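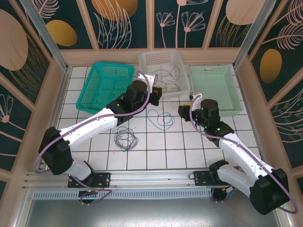
Home | News | Products | Contact

Tukar Opens Orders for Two-Arm Cable Sorting Cell

BRURERO, 05/12/2025 — Tukar is taking orders for the Jasatum cell, a two-arm station for sorting loose cable into baskets. Both arms mount on one shared aluminum rail. The first batch is limited to 11 units.

Lease pricing is 549 per week — service visits included — with a minimum term of 132 days. Buyers should budget separately for site power and operator training. Quotes issued in November remain valid. Cervantes handles installation.

Comments (2)

cellbuyer: Is the 200 deposit refundable if we cancel before install?

plant4: Need the spare gripper price before I can put this in next year's plan.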